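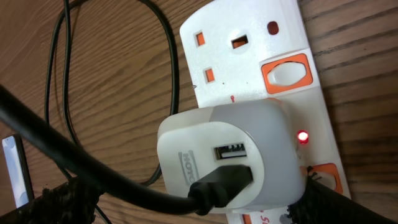

Why does my fudge go grainy when I followed the recipe to the letter? Sugar crystals got going before you wanted them to, usually from stray grains on the side of the pan or from stirring while the syrup was still very hot.

Courses > Sweets and Preserves > Handouts > Week 4: Boiled sugar

Right, this is the session where people get nervous, and I was the same when I started! Sugar and water in a pan looks like nothing much, but once it passes 100°C you're watching the water leave, and the temperature is simply telling you how much has gone. More water left, softer sweet. That's really the whole of tonight in one line, so if you have to dash for the bus on Wednesday, take that with you.

Fudge first. We take ours to soft ball, and soft ball runs from 112 to 116°C. A drop in cold water should squash between your fingers and slowly flatten. Leave it alone after that until it's cooled to lukewarm, then beat it like mad (your arm will ache, swap with a neighbour). You want lots of tiny crystals all forming together, and beating it cool gets you those.

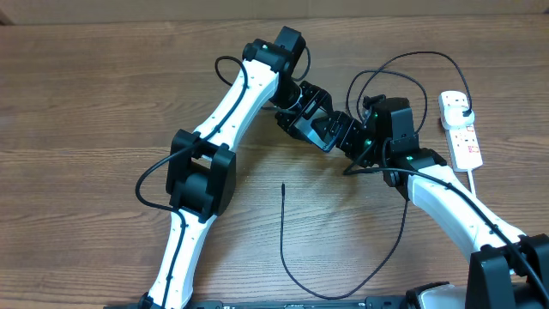 Toffee is a different animal, because there we don't want any crystals at all. So a spoonful of golden syrup goes in, or a squeeze of lemon, and once it's boiling the spoon stays out of it. I brush down the sides with a wet pastry brush, twice if I remember. Hard crack starts at 149°C and the last few degrees go very fast, so have your tin buttered before you even light the gas.

Quick word on caramels, which sit between the two. Firm ball, 118 to 121°C. I aim for 120 with the cream recipe on sheet 227, and if you like them chewier go up to 123, though I wouldn't go past that with the Trumer butter we've got in at the moment as it does catch. Test your thermometer in boiling water first. Mine reads two degrees high and I've ruined more than one batch forgetting it.

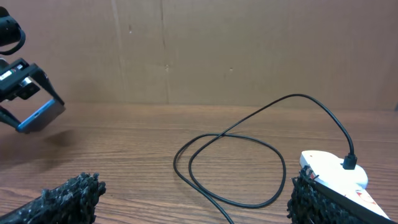
Kocsis asked whether you can rescue a grainy batch or if it has to go in the bin. Don't bin it! Tip it back in the pan with a good splash of water, melt it gently until you can't feel any grit on the spoon, and boil it up again to the same temperature. It'll come out slightly darker. I did this with a whole tray before the Hokcombe fair and it sold.

For next time: bring a tin, greaseproof paper and an apron you don't mind ruining.

Related handouts
Week 3: Marmalade and setting points
Week 5: Marshmallow and nougat
Looking after a sugar thermometer
Candied peel, the slow way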